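Wood Anatomy for Makers, week 4 handout
Notes by O. Laitinen, typed up fast, corrections to Yulan Jiang please

Recap from last time: softwood vs hardwood is about the tree, not how hard the stuff is. Balsa is a hardwood. Write that down, it comes up every year.

Growth rings
Earlywood = spring growth, thin cell walls, big openings. Usually paler in softwoods.
Latewood = later in the season, thicker walls, denser, usually darker in softwoods.
One pair = one year, in temperate climates. Tropical species often don't show clear rings, see the Vainio reading, pages 40 on.

Three surfaces, know all three
Transverse (end grain). Rings as arcs or circles.
Radial. Cut along a line from the pith out. Rings show as near-parallel lines. Rays show up as flecks, big ones in oak.
Tangential. Cut at a tangent to the rings. Wavy lines, arches, ovals.

Most boards are a mix. A flat-sawn board can be tangential in the middle and close to radial at the edges, so say which part your talking about when you write up the sample.

Shrinkage
Biggest tangentially, roughly half that radially, next to nothing along the length. Explains cupping. Flat-sawn boards cup away from the heart side as they dry, the rings try to straighten out. Worked problem with the Illey boards is on the back page, try it before the lab.
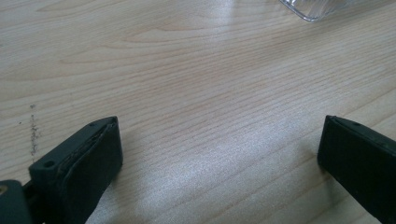

Cathedral figure comes from the saw passing through a stack of slightly cone-shaped growth layers. Tree tapers, so the layers don't run parallel to the cut, and you get arches nested one inside the next. Bumps or dips in the layers give closed loops instead. On the tabletop the broad sweep at upper left is the cathedral part and the long ovals are there too, with closer wavy lines over the rest. Sketch it, then sketch what you think the end grain woud look like.

Glare hides figure. Tilt the sample or move the lamp before you decide there's no grain in a spot.

For next time
Read Cedard chapter 4, skip the part on tropical species.
Bring a hand lens and the sample box, number 353 if you're in the afternoon group.
Lab sheets due by 5 pm, paper only. Late ones go to Yulan, not me.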